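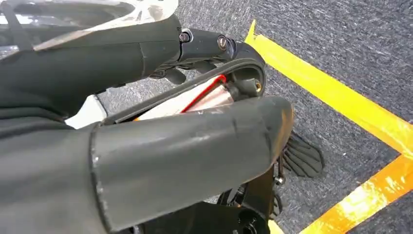 **Slide 1. Title**

Title only. Name, then straight to the question: does a team that takes more corners score more goals from corners? Short answer is yes, weakly. The talk is mostly on why the link is weak.

**Slide 2. Data**

- 403 matches, top two divisions, 4 seasons.
- Event data from Nekum. Corner sequences tagged by hand by Reijo Kokkonen and me.
- A sequence starts when the corner is taken. It ends when the defending team controls the ball outside the box, the ball goes out of play, or the referee stops play.
- Penalties won during a sequence are counted separately. Own goals are counted for the attacking team.

Say the definition out loud. Every published corner conversion rate depends on where the sequence is cut off, and most sources don't state it. If someone asks why our rate is higher than theirs, come back to this slide.

**Slide 3. Corner volume against corner goals**

Scatter plot, one dot per team season. Give people a few seconds with the axes.

The slope is positive. The spread is wide. Point at Enetti in the bottom right: most corners in the data set in their second season, and near the bottom for goals from them. Then Veltudau, top left, few corners and a lot of goals.

Do not call Veltudau efficient yet. One season of corner goals is a small sample and a couple of deflections moves a team several places. Slide 6 deals with this.

**Slide 4. Where the corners come from**

Teams that are behind take more corners. They push up, cross more, and have more shots blocked. A high corner count is partly a record of having been behind.

Split by game state: level, ahead, behind. The volume effect shrinks once game state is held fixed. Enetti's dot moves left by a good distance.

(If short of time, skip the second build and go to 5.)

**Slide 5. Delivery type**

Inswinging, outswinging, short. The classification uses the taker's foot and side, then a manual check. We had 1,516 deliveries where both of us tagged independently. Disagreements were nearly all short corners that turned into a late cross. Rule adopted: if the second pass enters the box, it is still tagged short.

Inswingers give more goals directly. Outswingers give cleaner first contact but from farther out. Short corners give fewer shots, and the shots are better. Net difference in goals between the three is small. The difference in how often the other side breaks from them is larger, and short corners are the worst of the three.

Expect pushback here from coaches. Our tags do not cover how many defenders stay up the field, and that matters for counterattacks.

**Slide 6. Does it repeat?**

Season one against season two, per team. Shots per corner repeats fairly well. Goals per corner hardly repeats at all. First contact rate sits between them.

Recommendation: report shots and first contacts, and treat goals as the noisy part. Veltudau drops back toward the middle the next season in goals while their shot rate stays put.

**Slide 7. Kauppinen, before and after**

Kauppinen changed their setup in April: two players on the keeper, the rest starting deep and running late. First contact rate went up. Goals did not change. The sample is one spring, so present it as a description only. No significance test on the slide, and don't offer one verbally.

**Slide 8. Limits**

- No tracking data, so marking schemes are judged from video.
- Wind and pitch condition not recorded.
- Second-division footage is single angle, and first contact is sometimes a guess. Those are flagged in the file.

**Slide 9. Questions**

Leave slide 3 ready as a backup. Reijo takes anything on tagging. The talk has a 60 minute slot including questions, so stop at slide 8 no matter what and cut slide 7 if the break ran over.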